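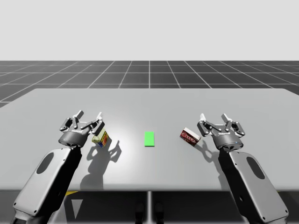

Light gray tabletop, two arms at the near edge.

How to Refinish a Large Tabletop in Matte Gray

Posted in Furniture and Finishes
Reading time: a few minutes

A big flat top is harder to paint well than a chair or a small cabinet. Every roller line and every bit of dust shows, and a matte finish won't hide a dent. The method below is for a solid wood or veneered top that will get daily use. It takes a weekend plus curing time.

What you need

Gevley water-based primer, one can
Portela matte enamel in a light gray
A foam roller and a spare sleeve
Sandpaper in medium and fine grits
Wood filler and a flexible putty knife
Degreasing cleaner, lint-free cloths, a tack cloth
Two sawhorses and an old sheet

Before you buy paint, measure the top. Multiply length by width in inches and divide by 144 to get square feet, then double it for two coats. Add a little for the edges. The label will give coverage per can.

1. Take the top off if you can

Most tops are held by screws through the apron or by small metal clips. Put the screws in a jar and mark which end of the top faces which end of the base. If the top is glued on, leave it and mask the legs. Set the top on sawhorses at waist height and check that it doesn't rock.

2. Clean it twice

Wipe the whole surface with degreaser, let it sit as long as the bottle says, and wipe again with plain water. Furniture polish is the usual cause of paint that beads up or peels. Pay attention to the edge where people sit, where there is more hand oil than you would expect. Leave it to dry overnight.

3. Fill and sand

Press filler into dents and scratches and leave it slightly proud. Once it's hard, sand it flush with medium paper, then go over the whole top with fine. Keep the sander flat and moving. On veneer, sand by hand and go easy at the corners – you can go through in a few strokes. Vacuum, then use the tack cloth.

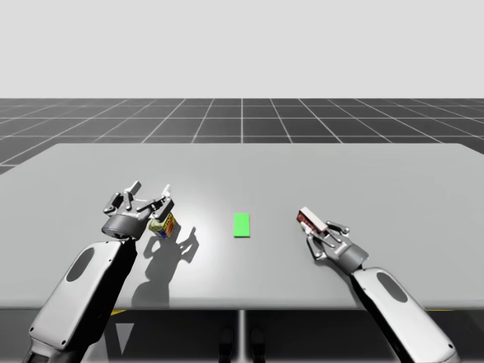 Can I skip the primer if the old finish is in good shape?
Use it anyway. Enamel sticks poorly to old varnish, and stain from the wood can bleed through a pale color weeks later.

4. Prime

Stir the primer, don't shake it. Roll a thin coat along the length of the top, working in strips and overlapping each one by a third. Do the edges first and smooth out any drips with the roller before you start the face. When it's dry, sand lightly with fine paper and wipe clean.

If you see yellow or brown spots, the wood is bleeding. Switch to Rudavier stain-blocking primer for the second coat.

5. Roll on the color

Work in the morning, before the room warms up, and close the windows until the paint is no longer tacky. Load the roller evenly and start at the far edge. Finish each strip with one long, light pass in the same direction. Don't go back over a strip after 20 minutes, even if you spot a mark. It will pull.

Let the first coat dry fully, sand very lightly, and repeat. Two coats is enough for most grays. Over dark wood you may need a third.

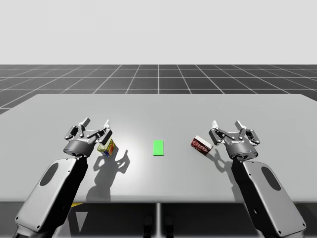 6. Topcoat and cure

Matte enamel marks easily on its own. A clear matte topcoat helps, and Vuteck makes one that doesn't yellow over light colors. Put it on with a new foam sleeve in two thin coats. Stir often, as the flattening agent sinks to the bottom and the last of the can will dry cloudy.

Leave the top bare for a week. After that you can put it back on the base and use it gently. Hold off on hot dishes, wet glasses and tablecloths until the end of the cure time on the can.

Care

Wipe with a damp cloth and mild soap. No scouring pads – they leave shiny patches. For a small chip, dab on enamel with an artist's brush and let it dry before you add the clear coat. Keep some of the gray in a sealed jar with the color code on the lid.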